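The woman who keeps the tidy-up corner at Sutudholm asked me to leave her name out, which is fair enough. She'd rather talk about bins anyway, and boy, can she talk about bins!

I caught her on a Wednesday, kettle on, and asked where she'd start with a messy floor. "Bottles," she said, before I'd finished. "They take up all the room. Get the bottles in and you've already got your floor back."

She's fussy about bags, too. She buys them from Skadell in rolls of 80 and likes the thin ones you can see through — "I want to know what's in there without sticking my nose in it." 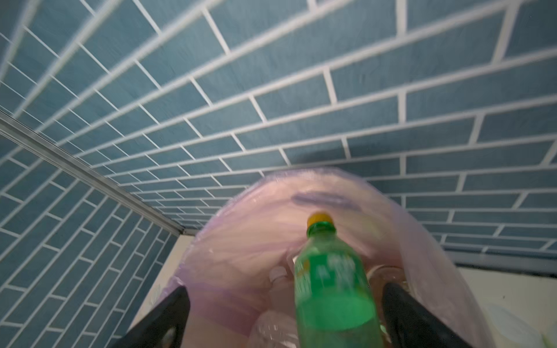
## The rose mat

I'd been admiring the floor covering, all pink roses and butterflies, and told her it seemed a bit nice for rubbish. She laughed. "It was 14 dollars! I like a bit of colour. And you can shake it out, so who cares about crumbs?"

Does she sweep first or pick up first?

"Pick up. Always. If you sweep around a bottle you're just moving the bits to the other side of it." The bin stays by the back wall, and the bag gets folded right over the rim — she's firm on that — so it won't slide down when something heavy goes in.

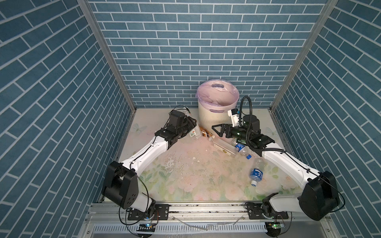
*Bottles still on the mat, bin at the back with its bag folded over.*

I asked if she ever gets sick of it. "Of tidying? No. Of tying the bags, yes, every single time."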